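Zwischenbericht Jurumari, Arbeitspaket Zimmerausstattung und Bettwäsche
Berichtszeitraum bis Februar

1. Stand der Arbeiten

Die Ausstattung der Musterzimmer im Haus Gustholm ist abgeschlossen. Im Berichtszeitraum lag der Schwerpunkt auf dem Doppelbett: Textilien, Bezugsreihenfolge, Zeitaufwand je Bett. Die Bettwäsche bleibt durchgehend weiß. Farbe kommt über Kopfteil, Kissen und Bettläufer ins Zimmer.

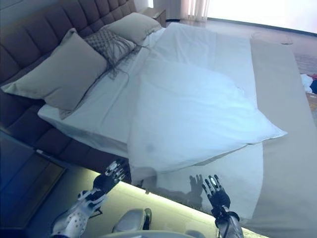
Stand dieser Seite: Februar, 15 Uhr

Das Kopfteil ist hoch, bräunlich-grau bezogen und in senkrechte Polsterbahnen gegliedert. Dazu gehören zwei graue Kissen in unterschiedlichem Ton und ein kleineres Zierkissen in Grau und Braun mit langen Fransen. Der beige Läufer liegt quer auf der weißen Decke. Das Zierkissen wird gesondert gereinigt, die Fransen sind nicht trocknergeeignet. Eine Variante ohne Fransen ist bei Shokri angefragt, ein Angebot liegt noch nicht vor.

2. Wäschebestand

Geliefert wurden 215 Bettdeckenbezüge und die zugehörigen Spannbetttücher. 17 Bezüge wurden wegen Nahtfehlern zurückgesandt, der Ersatz ist zugesagt. Die Bestandsführung läuft über Proseo; Ein- und Ausgänge werden je Waschgang gebucht. Für die Erstausstattung sind 1385 Euro noch nicht abgerufen, der Betrag wird in das Folgequartal übertragen.

3. Arbeitsablauf Bettenmachen

Festgelegte Reihenfolge: Spannbetttuch, Decke, Kissen, Zierkissen, Läufer. Das Tuch wird vor dem Auflegen der Decke an allen vier Ecken nachgezogen. Die Decke wird zunächst am Kopfende ausgerichtet und dann zur Fußseite geglättet. 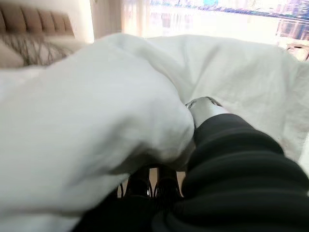 Der größte Zeitanteil entfällt weiterhin auf das Glätten und Ausrichten der Decke. Die Füllung verschiebt sich beim Beziehen und muss von Hand verteilt werden. Als Zielwert gelten 15 Minuten je Doppelbett einschließlich Abziehen. Der Wert wird derzeit nur bei Betten eingehalten, die von beiden Längsseiten zugänglich sind.

4. Offene Punkte

Angebot Shokri für Zierkissen. Ersatzlieferung Bezüge. Abgleich der Proseo-Buchungen mit dem Bestand im Wäschelager Gustholm. Entscheidung, ob der Läufer bei Kurzaufenthalten entfällt.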